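Section 3: Sorting and Packing Your Keepsake Box

Welcome to the fun part! Your Plurkia box set is built, the lid folds back the way it should, and now you get to fill it. Set aside an evening for this (Wednesday worked nicely for us), clear the table, and bring out all those little tins, tubs and gift boxes you could never bring yourself to throw away.

Before you start

Read Section 2 if you haven't lined the box yet. The base should lie flat, with no corner riding up. If a corner lifts, press it down for 20 seconds and check it again.

Note: The Simiyu size takes small and medium containers. Anything taller than the walls belongs in the Grusham size, which has its own page at the back of this guide.

3.1 Sorting

1. Empty every container. Look under the inserts too — earrings and spare keys love to hide there.

2. Wipe the insides with a dry cloth. Leave lids off overnight if anything smells of tea or perfume.

3. Make two groups: pieces that roll and pieces that don't. Round tubs, tins and dishes go in the first group. Cubes and slim boxes go in the second.

4. Match lids to bases now. It's so much easier on an open table than inside a full box!

Caution: Take out loose batteries, matches and anything liquid before packing.

3.2 Filling the box

1. Start at the back wall with the biggest round pieces. Lay a tub on its side if it won't stand, and tuck its lid in behind it.

2. Put clear boxes next to the tubs. Small things inside them stay in view, so you'll find them again without digging.

3. Fit metal tins in beside the clear boxes. A tin with a pretty lid can go on its side so the design shows — a small thing, but it makes opening the box a treat.

4. Set shallow dishes toward the front.

5. Save the slim boxes for last and lower them in upright, holding them by the sides. Printed sleeves scuff easily, and the dark ones show every fingernail mark.
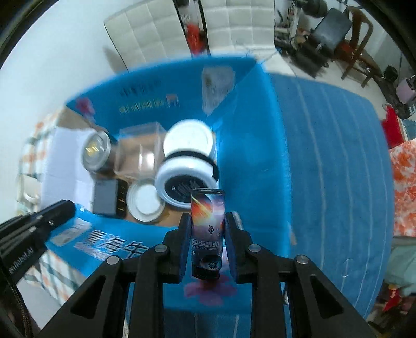
6. Slide each slim box into whatever gap is left, printed face toward you. If it leans, move a tub over a little. Kam-wah Yu, who tested this layout with her own collection, likes to keep the small black and gold boxes together in one corner, and it does look wonderful.

7. Check for phones, glasses and pens before you close up. They get set down among the tins more often than you'd think.

8. Close the lid with both hands. Don't force it. If it springs back, take out the last piece you added and try it lower down.

Note: Fludix labels peel off cleanly from the outer walls, but test a corner first on any printed surface.

For stacking, turn to page 73.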